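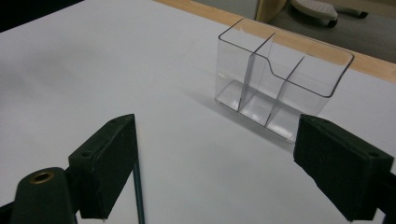 About Jernen

Jernen is a small company that tests if machines can do the small jobs of the house and of the workshop. We do not build robots for sale. We try them, we write down how they do, and we tell the people who asked us. The question we hear the most is a simple one: can it do my chores yet? Our answer for most chores is still no, but it is a more interesting no than it was when we began.

How we started

The company was started by Mawuli Asamoah and Lorna Rennie. Mawuli had worked 14 years in a packing hall, where he saw many machines arrive with big promises and go to stand in a corner under a cover. Lorna taught mechanics at a technical school. They rented one room above a bicycle shop and wrote a list of 200 chores, from folding a towel to sorting screws by length. The list is still the base of our work. We have changed the words in it many times, but we did not make it longer, even if customers ask us to.

Ewan Niven came in the first winter and writes our software. Craig Yule joined after him and takes care of the benches, the tools and the purchases. Niall Nisbet answers the phone and also writes the reports, so if you find a sentence in a report that is too long, please complain to him.

What we test

We divide the chores in two groups. House chores are things like clearing a table, loading a dishwasher or putting a desk in order. Shop-floor chores are things like filling a tray with parts, putting a hand tool back in its holder or closing a carton. In both groups we prefer the boring jobs. A machine that can do a somersault does not help a person who has a sink full of plates.

For every chore we write down the same points: if the job was finished, how long it took, how often a person had to step in, and what was broken or dropped. We test each chore with the objects in a tidy position first, and after this with the objects moved, turned or partly hidden. The second part is where most machines lose their good marks.

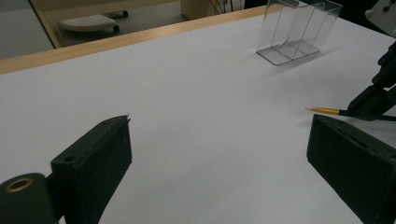 Putting a desk in order is the chore we are asked about more than any other, because everybody has a desk and it seems an easy job. A person puts away pens while speaking on the phone. For a machine it is a chain of small decisions. A pencil is thin, and when the black arm holds one at a slant, as it does over the white paper, the pencil must still be brought upright before it can go down into a narrow compartment of the clear organizer. The clear plastic is a difficulty of its own. A camera can look through the wall and take the table behind it for free space, so the edge of a divider is easy to miss. We keep transparent objects in our list on purpose. Many people have them at home, and it would not be fair to test only with objects that a camera likes.

Where we stand today

People want one number from us, and we do not give it. We can say this much. Picking up one solid object from a clear surface is now a job that many machines do well. Putting it down in an exact place is harder. Soft things, such as cloth and cables, are harder again. And to understand that a chore is finished, and to stop, is still a weak point in nearly everything we have tried.

On the shop floor the situation is better than in the house, for the reason that a shop floor can be arranged to suit the machine. Our customer Baird moved 2 shelves and changed the color of a tray, and this did more for the result than a new gripper. Few families would do the same with their kitchen.

How we work with customers

A customer brings us a chore and the objects that belong to it. We need the real objects, with the scratches and the old labels. A normal test takes three weeks. At the end you receive a report in plain words and you can visit us to see the chore done, or not done, with your own eyes. Kondel, which makes storage for small offices, has sent us work every year since our second one.

We do not accept payment that depends on a good result. If a machine fails, the report says so.

Visiting us

Visitors are welcome in the afternoon, from 2 o'clock, if they call before. The stairs are steep and there is no elevator, but Craig can bring a small test down to the ground floor. In September we are closed for the repair of the benches, and Niall answers messages only.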